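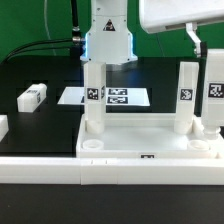 Ingvarsson Communications
Press contact for Nodley Tea

Last updated: Jan 16, 2020

JOLTTON – Nodley Tea, importer of loose leaf tea, announces the opening of its new tasting room and shop in Joltton at the end of January. It is the first shop of the company which is open to the public. Until now, Nodley has sold only to restaurants and hotels.

The new shop is located in the former post office on the market square. Customers will find there 900 teas and herbal mixtures, sold by weight. The green and white teas are kept in a separate cool room, and the staff will bring them to the counter on request.

In the tasting room, visitors can try four teas of the day without charge. Guided tastings will take place on weekday evenings, for groups of up to nine people, and they last around an hour. The program for the first weeks is dedicated to black teas from small gardens. Places must be reserved at the counter or by telephone.

Together with the opening, Nodley presents Preltisero, a smoked black tea mixed with dried orange peel. The mixture was prepared during the last year with the cooks of several Joltton restaurants, who wished for a strong tea to serve after dessert. Preltisero will be sold first in Joltton and later to the restaurant customers.

The shop will be open seven days a week. Tea samples for journalists can be ordered from Ingvarsson Communications.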